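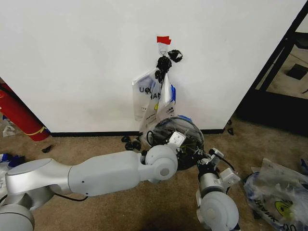

Figure 2. Wall hook holding clear plastic bags and a cluster of black items, with a fire extinguisher at the base of the wall.

4.2 Hooks as informal storage

The second type of storage recorded in the Daltura offices was the single adhesive hook. Unlike the shelves and cupboards discussed in Section 4.1, hooks did not appear on the floor plans supplied by building management, and staff were free to put them up where they saw a need. The hook in Figure 2 is fixed to an otherwise plain stretch of white wall, directly under a small strip of red tape. It carries a bundle of printed clear plastic bags, which hang in folds almost to the baseboard, together with a tangle of black objects.

Two features of this arrangement recur in our field notes. First, different kinds of item share one point of support. The bags are threaded through the black cluster, so that a person wanting one kind would have to handle the other. Rojanasak's earlier study of the Prernik workshops describes similar mixed bundles and treats them as a sign that a storage place has no agreed purpose. Our interviews lend some support to this view: staff at Daltura called such places "the hook" or "the wall" and seldom named them by their contents.

Second, the floor near a hook tends to be drawn into the same pattern of use. In Figure 2, small black pieces lie on the carpet, and crumpled material rests at the left, near the red fire extinguisher. The extinguisher itself leans against the wall at the corner. For coding purposes, safety equipment was recorded separately from stored goods, even where both occupied the same stretch of wall.

We coded 1648 items across the study sites, of which 840 were kept outside any labelled shelf, drawer or cupboard. Items on hooks were entered under the colour and material of the bundle as a whole wherever the separate pieces could not be told apart. The effect of this rule on the totals for the Fang and Hokel sites is considered in Section 4.4.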